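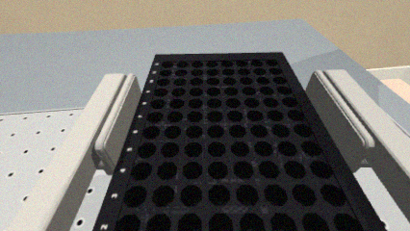
## Come put up tents with us at Trusdale Party Hire

I run the crew at our Triderton yard, and I need 4 more pairs of hands for the summer. You'd be loading chairs, leveling tables, pegging out tents and coming back late at night to pack it all down again. It's heavy work – I won't pretend it isn't – but the lunches are good!

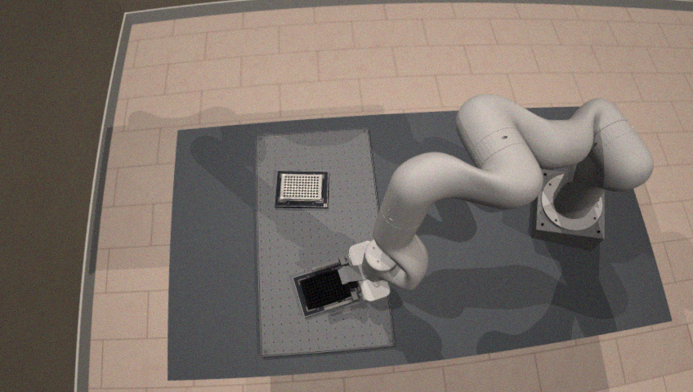 You don't need any experience, just a driver's license and boots you don't mind ruining. Most jobs are backyard parties for 30 or so, and then there's the odd wedding that eats a whole weekend. On pay, one of last year's crew writes:
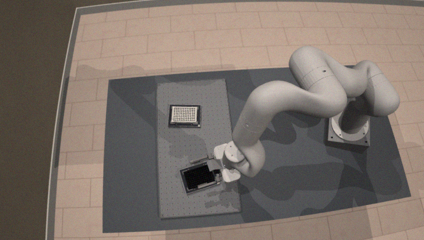
I started in February and got paid for every hour, even the drive out and back. Bring your own gloves, though, the yard ones are awful.

Fair enough, I've ordered new ones. Stop by the yard or mail me a few lines at Box 1636, Triderton.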